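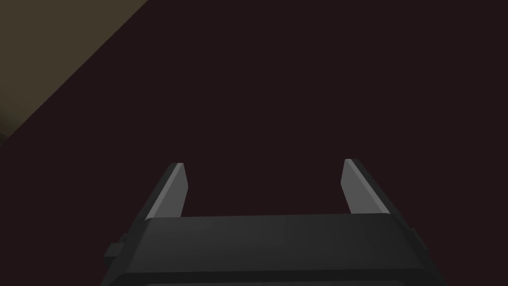
Lab 2: Comparing Gripper Controllers in Simulation
Instructor: Joris Verbruggen
Handout revised December 27, 2020

Purpose

You will run the same parallel-jaw gripper under two controllers, Tandura and Berkico, and decide which one you would carry forward to the Pattinasarany arm. Everything happens in the simulator this time. Hardware was covered in September and you should still have those notes.

Background

Tandura is a position controller. You give it a finger opening and it drives the fingers there as directly as it can. Berkico takes an opening and a force limit, and it slows down when the measured force gets near the limit. On an empty gripper the two should look much alike. The differences show up on contact, and also when the command changes before the last move has finished.

Do not judge either one from the default gains. The defaults came from a different finger set and both controllers overshoot with them.

Setup

Load the Skureck scene file from the course folder. Leave the physics step alone. Set the log length to 128 samples and check that the wrist camera is on. The camera view is saved with each log entry, and you will need those views for the write-up.

The wrist view is dark over much of its area. Do not raise the light level to fix it. The later vision lab uses the same lighting, and your saved views need to match.

Part A: Empty runs

1. Start with the fingers fully open. Save one view before sending any command.

2. Send the open command again, with no change in value. Log the finger positions. A controller that drifts here will drift everywhere, so write down any movement you find in the log even if you can't see it in the view. In the wrist view, check for a clear gap between the two fingers, with the lighter inner faces turned toward each other and nothing held between them.
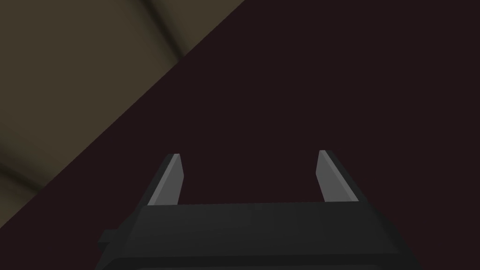 3. Close the fingers to half the opening, wait for the log to fill, and open them again. Do this 11 times with Tandura and 11 times with Berkico. Reset the scene between controllers.

4. Plot commanded opening against measured opening for each run. Put both controllers on the same axes.

Part B: Interrupted moves

Send a close command, then an open command before the close has finished. Use a delay of 18 samples between the two. Look at how far the fingers keep closing after the second command arrives. Berkico has a filter on its input and will usually respond later — report the lag in samples, as read from the log.

Comparing views

Line up views by log entry, never by eye. Two wrist views can look close to the same and still come from different arm poses. The edges in the background are a better clue to a pose change than the gripper body, which moves with the camera.

What to hand in

Your plots, one saved view per controller, and a page of text saying which controller you chose and what would change your mind. Include the gains you used.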